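Gitby patch talk: the Orker dev on boats, lag and lost saves
07/06/2021

Caught the lead dev of Orker for a quick call between builds. Orker is the survival sandbox set on the islands of Kun, and the new patch is out tonight if the servers behave. "If," he said. Then laughed.

Boats first. Players have been asking since January. "We had 3 versions. Two of them sank when you got in." The one that shipped holds a chest and a passenger, and you can finally steer backward. No sails yet — "next patch, maybe, don't print that."

The crashes? Mostly chunk loading, he says. The team closed 164 bug reports for this build and there are still 50 open, a lot of them from older laptops. Turn off the fog if your one of them.

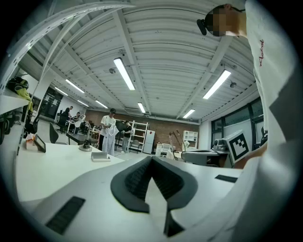 At the work table, white T-shirt on the right.

On lost saves he got quieter. "That one hurt. People had whole towns in there." Saves now back up every time you sleep in a bed, and the old Lirkodik mod loader wont overwrite them anymore. Modders will need to update, sorry.

Favorite new thing? Goats. "They eat your fence. I fought for that." Wolves still can't swim, he knows, stop emailing him.

Map size is up to 219 islands. Old worlds will get the new ones at the edges, so sail out past what you've explored. Bring food.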